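Reviews / Workshop furniture / Galard height-adjustable bench

Galard bench with the Mullum top: a term of daily use

The Galard is a steel-framed work bench with electric height adjustment, sold as a bare frame or with one of three tops. I bought the frame with the white Mullum top, which is the middle option, and have used it for electronics repair, light assembly and a fair amount of paperwork since September. The review covers the frame, the lift, the top and the accessory rail, in that order.

Frame

The frame arrives in two cartons. The legs are pre-assembled with the motors fitted, and the crossbars and feet bolt on with the supplied hex key. All the fasteners are the same diameter but come in two lengths, and the bags are not marked. The longer ones go through the feet. If you use them on the crossbars by mistake they will bottom out before the joint is tight, and the frame will rack.

Assembly took me one evening. Two people are needed to turn it over once the top is on. The levelling feet have enough travel for an uneven concrete floor, and the lock nuts on them hold. I checked the level again after a month and found no change worth correcting.

Stiffness is good from front to back and only fair from side to side. At sitting height you will not notice. At full standing height, filing or sawing along the length of the bench sets up a slow sway that takes a moment to die away. A rear brace is sold separately and helps a good deal. I think it should be in the box.

Lift

The two motors are driven from a single control unit under the top. Rated load is 875 newtons, stated on the plate as a lifting figure and in the manual as a static one. I asked the seller which was meant and was told to treat it as the lifting limit. With a bench vice, a power supply and a full set of drawers on board, mine goes up without slowing.

Noise is low in pitch and steady. The stop at each end is soft. The handset stores four heights and shows the present one in centimetres, and the reading stays true as long as the mains is left on. After a power cut the bench must be run all the way down before it will accept any other command, so keep the space underneath clear.

There is an anti-collision function. It works on motor current and is set too coarse out of the box. On the default setting it crushed a cardboard carton quite flat before reversing. On the most sensitive setting it stopped promptly, but also stopped now and then for no reason I could find. The middle setting is the one to use.
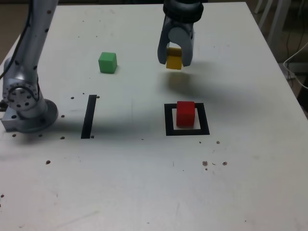

Uriel Cáceres

Top

The Mullum is a plain white slab with a slight texture. White is a practical colour for a bench. Dropped screws show up at once, and it throws useful light back on to the underside of the work. It also shows flux, ink and rubber marks. Isopropyl alcohol removes all three. Do not use scouring cream, which polishes the texture into a shiny patch that will not come out.

Heat resistance is moderate. A soldering iron laid down for a few seconds left a faint yellow ring. A mug of tea leaves nothing. I would keep a mat under any hot work.

Flatness matters more to me than finish. I laid a steel rule along both diagonals and across the width in several places. The only gap I could find was near the centre, where a 7 thou feeler gauge would just go under the rule. After four months with the vice at one end the result is the same. For general work that is more than adequate, and for marking out you would use a surface plate in any case.

The top is drilled underneath for the frame only. Anything else you want to fix needs your own holes. It drills cleanly with a sharp brad-point bit and a backing board. Seal the cut edges before fitting anything that may drip.

The edges are the weak point. The banding is thin and stands very slightly proud at the corners, where a sleeve or a cable will catch it. One corner of mine had begun to lift by the second month. I put it back with contact adhesive and it has held. Soo-ah Do, who has the same top on a fixed frame, has had two corners go and has rounded all of hers over with a fine file.

Accessory rail

The rail clamps along the back edge and takes Bravo-pattern hooks, trays and lamp arms. The extrusion is well made and the clamps grip properly. The slot is a little tight for older Bravo parts, and two of my trays needed a few strokes of a file before they would slide. New ones fitted directly.

The power strip that goes with the rail is poor. It has 7 sockets, set so close together that any plug with a transformer built in covers the one beside it. The switch faces backwards, towards the wall. I took it off and fitted a Povow strip with wider spacing, which needs two extra holes in the bracket.

Cable management is a single tray of folded steel. It is too shallow for a coiled mains lead, and the front lip is sharp. Leave a generous loop between tray and floor or the leads will pull tight when the bench goes up.

Running and upkeep

Nothing has needed replacing. The manual asks for the column joints to be wiped and the fixings checked after the first 40 lifts and once a year afterwards. At the first check, two of the crossbar bolts took almost a quarter turn. At the second they took none.

Spares are listed singly, including handsets and control units, and the prices are fair. Delivery of a replacement foot, which I had cross-threaded through my own impatience, took nine days.

Verdict

The frame and lift are worth the money. The Mullum top is flat, easy to clean and let down by its banding. Buy the rear brace with it, skip the power strip, and run a file round the corners before the first use.

Supplied by: bought at full price
Last revised: Wed 8 January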